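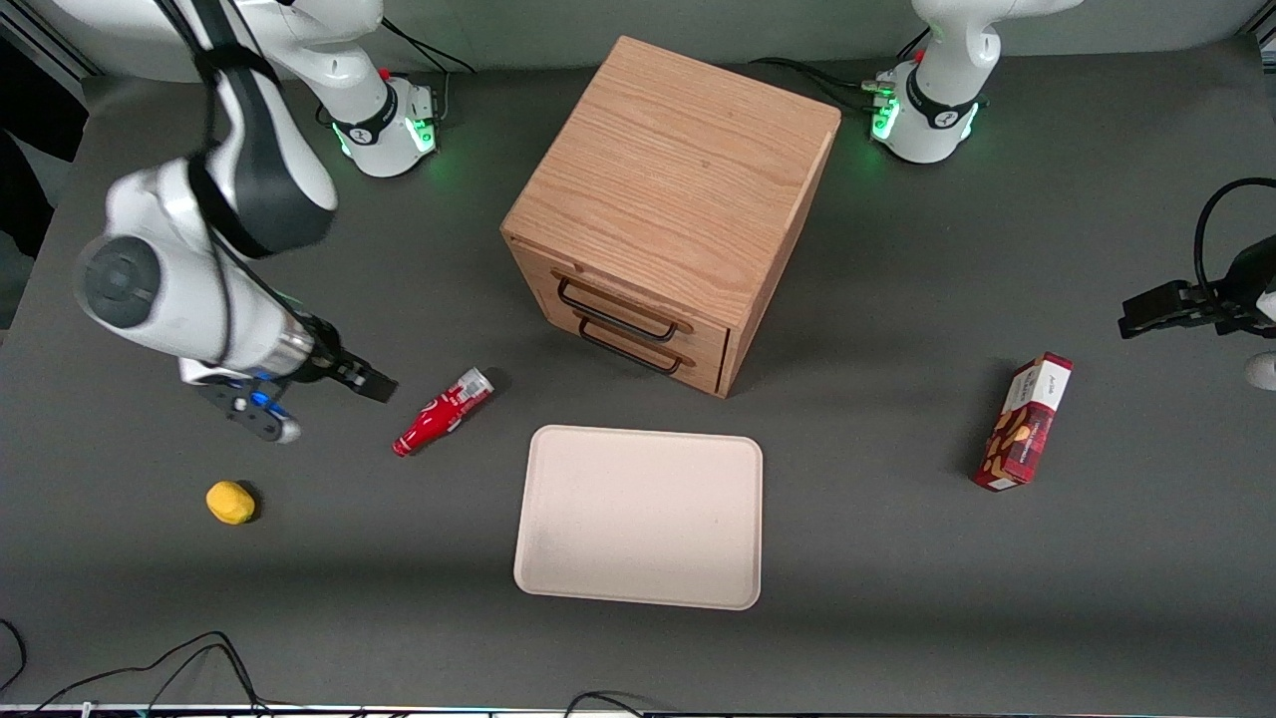

The two-arm cell at Ildale, with the oak-grained drawer unit, tray and loose items on the table.

The Wednesday visit to Surnetti's Ildale workshop was given over to one cell and how it is kept running. Annag Matheson, who looks after it, took us through the setup for most of the morning.

Both arms are bolted near the back edge of the table, each with a status light on the base. The right gripper is a parallel-jaw unit on a black mounting plate. Bolts are torqued in a fixed order and marked with paint pen - a broken line means the joint gets checked before anything else is done. The log stood at 2867 running hours in October, with 191 entries against it, most of them for cable wear.

Cables get the closest attention. The loop at the gripper has to clear the wrist through its full turn, and Matheson moves each joint by hand at low speed after any change. Jaw pads are swapped after up to 40 shifts. The job takes two people if the finger assembly comes off as well, one to hold the plate and one to keep the shims in order.

Calibration runs on Prestura software. The arms touch off on a pin fitted to the table, left then right, and the offsets are compared with the previous set. A drift on one arm only usually points to its base bolts.

Spares come from Veres. A wrist joint had been on order since spring, and the old one was still on the bench with its cover off.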